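The gripper on the box and the gripper on the bench

Every gripper brochure has the same photograph in it. A pair of fingers holds an egg, or a strawberry, or a wine glass, against a white background. What the brochure leaves out is how many eggs came before that one.

We spent most of September with two grippers, one two-armed robot and a simulator, trying to find out whether the choice of hand matters as much as the people who sell hands say it does. The grippers were the Flokivico, a wide parallel model, and the Pliseck, which is smaller and costs a good deal more. The controller was from Itari. The simulator was Rojanasak, which comes with a library of kitchens and a licence agreement longer than this article.

Starting in simulation was the sensible choice, and also the one that made me most suspicious. A simulated gripper never wears out its finger pads. Its cable never snags. Friction is a number somebody typed into a box, and if you don't like your results you can type in another one. I have read too many reports where the success rate in the virtual kitchen was quoted in the first paragraph and the success rate in a real one turned up, much smaller, on the last page.

Still, it let us run 701 trials on five tasks without breaking anything. The tasks were lids, drawers, hinged doors, small flat parts and mugs. The mugs were easy and I won't say more about them. The hinged doors and lids were where things got interesting, as a lid pushes back. The hand has to follow an arc the whole way up, and the arm behind it has to bend in ways that don't put its own elbow through the counter. 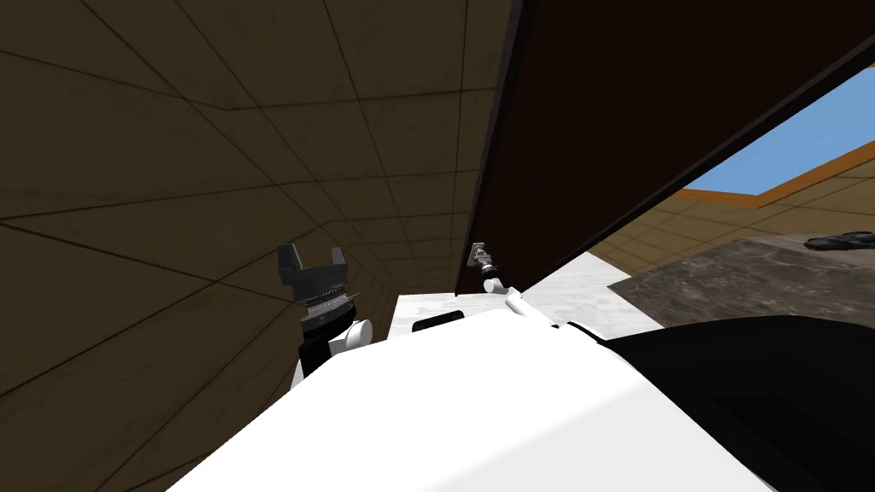
Does a more expensive gripper make a robot better at opening lids?

Only a little, going by our trials. Most of the failures came from the arm running out of reach or the controller picking a poor path, and changing the hand did nothing for either.

That was the finding I least expected to be writing down, and the supplier of the Pliseck was not delighted to hear it. On lids, the two hands finished within seven trials of each other. When we swapped the default path planner in the Itari for the slower, more careful one, the overall success rate climbed to 68 per cent with both grippers. That is a software setting. It was already in the box.

Where the Pliseck did earn some of its price was on small flat parts. Its fingertips could get under a thin edge that the Flokivico just shoved along the counter. If your work is picking up washers and gaskets all day, I can see the argument. But the simulator is generous about thin edges, and I would want to see the same result on a real bench, under real fluorescent lights, with a bit of oil about, before I signed anything.

The camera question was murkier. We tried two mounting positions, one high and one close behind the arms. The high view saw more of the room and lost sight of the fingers at the moment they mattered. The close view had the opposite trouble – plenty of detail, and a great deal of robot in the way. Vendors like to talk about resolution. I would trade most of it for a camera that can see what the hand is touching.

My other complaint is with the controller's log files. The Itari records a grasp as successful once the fingers stop moving and the motor current rises. By that measure, a gripper squeezing the edge of a counter has done a fine job. We caught this early and wrote our own check, based on where the object ended up, and a good many wins went into the other column. Anyone comparing published figures should ask how the word "success" was defined and who did the defining.

We have since put the Flokivico on a real arm for a short run. The lids are going slower than they did in Rojanasak, and the finger pads have already been replaced once. The Pliseck is next on the bench, if the supplier will extend the loan.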